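Cirilo Medrano wrote:
> Has anyone on the list bought the Lovura hand-held gripper kit
> from Bedo? We looked at the Kistenico one and the price put us off.
> Mostly I want to know how it does on cloth, and whether the
> linkage gets sloppy.

Cirilo,

We bought 4 of the Lovura kits in October and they have been in use most days since then. They come partly assembled. Plan on an evening for the first one and less for the rest. The manual skips the step where you set the finger spacing, so do that before you tighten anything.
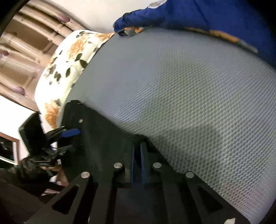 Linkage first. Play at the fingertips was small when new and has grown a little on one unit. Tightening helped for a week, then it came back. I asked Bedo for a new set of pins and they arrived in 7 days, no charge. The pins are the round silver ones, two near the center and one out on each side, so you can check them for wear without taking anything apart. The outer bars have triangular cutouts and weigh less than I expected.

On cloth it does fine with thick fabric and folded edges. Thin cotton lying flat is hard and you have to come in at a low angle. Our people get tired after 12 minutes or so of squeezing, and that was true of the Figueroa unit we had before.

I would buy it again at the current price, but order spare pins with it. I have not tried the Kistenico, so I can't compare the two.

If you want our finger spacing numbers, write me off list.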